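Pince bloquée sur un vêtement : les bons gestes

Publié le 14 avril 2020 par Evanthia Tsolakis, rubrique Linge et rangement

Trier ou décrocher du linge à la pince reste plus risqué qu'il n'y paraît. Les doigts serrent mal un tissu fin, et surtout ils avalent tout ce qui dépasse : cordons, étiquettes, tirettes. À l'atelier de Plullville, la tirette d'une veste est passée dans l'intervalle entre les deux doigts. Henok Alemneh a tiré d'un coup sec. Bilan, une couture ouverte sur 22 cm et un doigt faussé, à remplacer.

Depuis, nous procédons autrement. Avant d'approcher la pince d'un tas de vêtements, repérez les fermetures éclair et remontez-les jusqu'en haut. Rentrez les cordons dans les poches ou nouez-les court. Commencez par les pièces du dessus, une seule à la fois, et saisissez l'étoffe dans un pli, jamais au bord d'une couture.

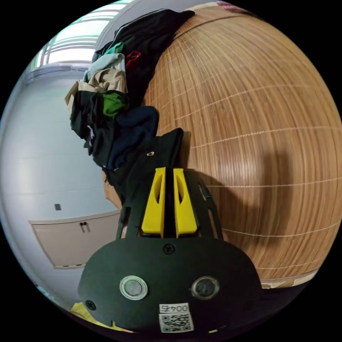
La pince devant le linge suspendu. Attention à la petite tirette argentée sur le tissu noir.

Si la pince se bloque malgré tout :

Relâchez la poignée et ne tirez plus. Sur un modèle motorisé, coupez d'abord l'alimentation et attendez l'arrêt complet.

Soutenez le vêtement de l'autre main, le poids du tissu suffit parfois à coincer davantage.

Écartez les doigts à la main, doucement, sans tournevis ni couteau. Une lame glisse vite et finit dans le tissu ou dans la paume.

Dégagez la tirette dans le sens où elle est entrée.

Contrôlez ensuite l'outil à vide. Les deux doigts doivent rester parallèles et se refermer sans frotter. Vérifiez le serrage des vis, puis ôtez les peluches avec une brosse souple. Pas d'eau, pas d'huile : Christos Balaskas a graissé une articulation en juin dernier et taché 6 chemises.

Attention aussi aux supports en bambou. Un doigt qui ripe peut accrocher les fils qui tiennent les lattes. Gardez deux centimètres de marge et tirez le vêtement vers vous avant de le soulever.

Une pince qui a forcé ne repart pas en service le jour même. Chez nous, elle va dans le bac de Vangelis Economou avec une étiquette indiquant le vêtement en cause et le doigt touché.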